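Speaker notes: Caring for old books at home
Talk for the Saturday meeting, Rativley branch library, upstairs room

Slide 1. Title
Welcome people and wait for the door to close. The talk runs 30 minutes with questions after. Say that it covers ordinary books that people own and want to keep, such as family cookbooks, school prizes and a grandparent's novels. Valuable items need a conservator, and I can't price anything from the front of the room.

Slide 2. Where books get damaged
Most damage I see comes from the shelf and the room. Attics get too hot. Basements get damp, and damp brings mold. A bookcase on an outside wall can pick up moisture behind it, so leave a gap of 2 inches. Sunlight fades spines first, and red and purple cloth fade quickly. Ask who has a shelf facing a window. Usually there are a few hands.

Slide 3. Shelving
Stand books upright, with books of similar height next to each other. Too tight and the covers scrape each time one comes out. Too loose and they lean, and the spine twists. Big heavy books go flat, stacked no more than three high. Metal bookends should be wide enough that pages don't get pushed onto the thin edge.

Slide 4. Taking a book off the shelf
Don't hook a finger over the top of the spine. The cap tears there, and it is the repair we do most. Push the two neighbors back a little and grip the book by the middle of both sides. Demonstrate with the practice copy, twice, the second time slowly. 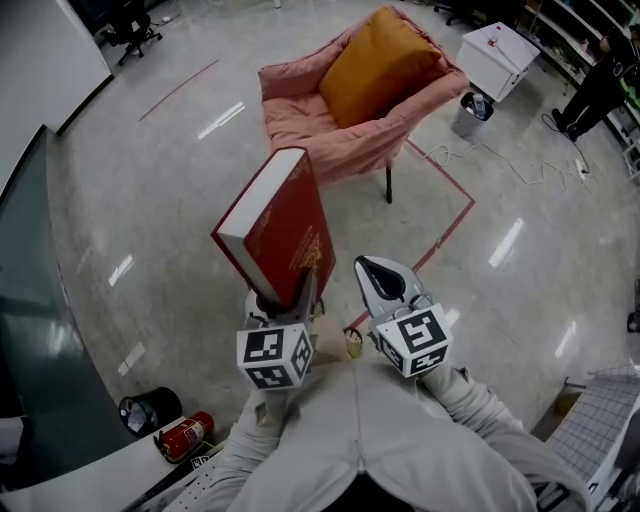 Rativley Library Friends, Book Care Group

Slide 5. Hardcovers and their parts
Go over the names: boards, spine, hinge, text block, endpapers. People will need these words for the rest of the talk. A faded gold design on a cover should be left alone. Do not rub it, polish it or go over it with a paint pen. Dust it lightly with a soft brush and stop there.

Slide 6. Cleaning
Hold the book firmly closed and brush the top edge away from the spine. Use a clean, dry brush. No household sprays and no damp cloths on book cloth, as the color can lift. For a musty smell, stand the book slightly open in a dry room for a few days. Baking soda in a closed box can help if it stays in its own dish and never touches the paper.

If anyone asks about mold: bag the book, keep it away from the others, and don't brush it indoors.

Slide 7. Tape
Show the Skidell atlas. The tape has gone brown and the glue has soaked through two maps. Pass it around in its tray. Loose pages can be kept in place with a flat cotton ribbon tied around the whole book, knot at the front edge.

Slide 8. Boxes and storage
Small boxes, packed flat or spine down, never spine up. Acid-free tissue between anything with raised decoration. Label the outside. When the Anthorpe branch moved, 3000 books went into boxes and the unlabeled ones took the longest to put back.

Slide 9. Questions
Likely ones: silverfish, leather dressing (no), freezing books (ask first), dust jackets (keep them, use a clear cover). Handouts are on the side table. Collect the Skidell atlas before people leave. The repair session is next month in the same room, one book per person, sign-up sheet by the door.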